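Grerik refurbished desktop towers

Sold by Didico, Skerninmont

A plain desktop computer for people who want a plain desktop computer. It sits under the desk, it opens your letters and your spreadsheets, and it has no opinions about your sleep. We take in office machines at the end of their leases, put right whatever needs putting right and sell them on under the Grerik name, which Clem Ashby came up with in the van and has defended ever since.

Which one do I want?

Grerik 2 is for letters, email, the family accounts and the sort of card game you close when someone walks in. Grerik 3 has more memory and a bigger drive, and will cope with photo editing and a browser with far too many tabs. If you are unsure, you want the 2. If you have already told us which graphics card you would like, you want a different shop.

What we do to each one

The side comes off and the dust goes into a vacuum cleaner that has earned its pension. The old drive is wiped and taken away, and a new solid state one goes in. Fans that rattle are replaced. So is the little battery on the main board, whatever it says about itself, as a flat one makes the computer believe it is some year long past and argue with every website you visit. The power supply is tested under load and swapped if it sulks.

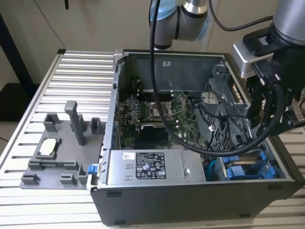

Snežana Papadopoulos writes: Bought the Grerik 2 in August for my mother and the only complaint so far is that it starts before she has found her glasses. Could you say on the page that there's no wifi built in? We had to go back out for a dongle.

Fair point, and it is now on the page: there is no wifi built in. A USB adapter can be added to your order, or you can run a cable along the skirting board as our ancestors did.

What comes in the box

The tower, a mains lead, and a single sheet of instructions written by Imogen Haworth, who kept it to one side of paper by refusing to discuss printers. Keyboard, mouse and screen are not included. We do sell a keyboard, the Leone, which is beige and extremely loud. People either send it back within the week or order a second one for work.

Opening it yourself

You are allowed to. There is no sticker across the join and we won't sniff the screws. Switch it off at the wall, pull the lead, lay the tower on its side and take your time - the inside edges of a case are sharper than they have any need to be. Touch bare metal on the case before you touch anything else. Memory and drives are fair game. Please leave the power supply shut, even if you are handy. If it fails, we would like to be the ones who deal with it.

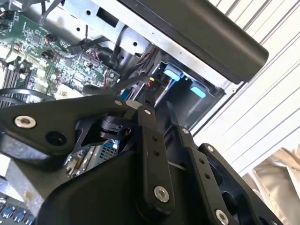 Guarantee and returns

Thirty days to change your mind, for any reason or none. After that, parts and labour are covered for 2 years. Bring it to the counter or ask us to collect - collection is free in Skerninmont and cheap just outside it. Keep the box if you have somewhere to put it. Min-kyu Shim handles repairs and will ring you before spending any of your money.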